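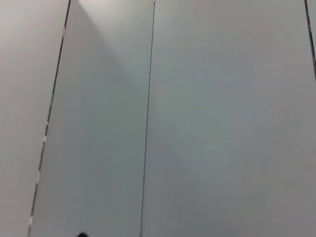

Bench notes, two-arm build, shared workshop
2024-07-03

I came in meaning to do one small job on the left wrist and, as usual, one small job turned into the whole evening, so I'm writing it down while I still remember which screws went where.

The wrist camera first. It had been sitting a little low in its bracket ever since I reprinted the mount, and I finally got around to shimming it. I pointed the arm at plain gray panels for the check, nice and dull, with long straight seams to judge by. The seams come out straight enough for me, and all I get of the gripper now is a little dark fingertip at the bottom edge. I like having that tip in view, so please leave the shim where it is if you borrow the arm! The lower part of the left seam still looks speckled with little white glints. I think that's light on an edge and nothing to do with the lens, but I'd be glad of a second opinion.

Exposure is fixed at 417 on the slider in Prorkton. I had it on auto for weeks and got very tired of the picture breathing in and out every time the arm moved.

Soft grip, both arms

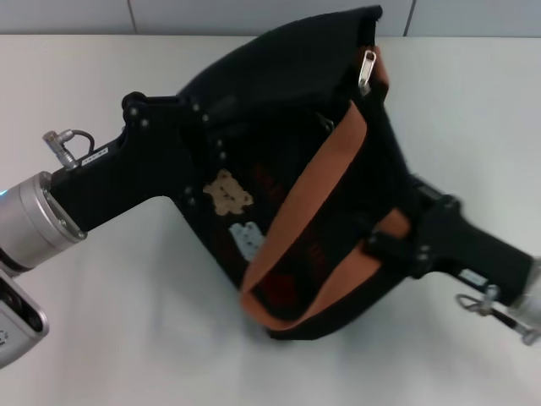

Grip effort is what I really wanted to get to tonight, and I'm happy I did. The old setting of 55 was left over from when we were picking up the Furnetti offcuts, which are hard as rocks and don't mind being squeezed. Cloth is another matter altogether. I've brought both sides down to 34 and saved that as its own profile (it's called "soft" in the Jitpraphai folder, next to the old one, which I haven't touched). A black tote bag makes a good test piece because it gives when you press it, and with one finger on each side you can tell pretty quickly if the two arms disagree about where the middle is. The orange strap is the part I'd watch, with that loop hanging across the front where a fingertip could find its way under it. Grabbing by the side panels, well clear of the loop, is what I'd suggest to anyone trying this.

Things I still want to do: put threadlocker on the finger plate screws, tidy the thin cable on the left finger so the loop can't snag, and write proper labels, bigger ones, for both sides. The Ellton power supply is on the lower shelf with 2 spare fuses taped to the lid. Please don't move the profiles around until I've made a backup.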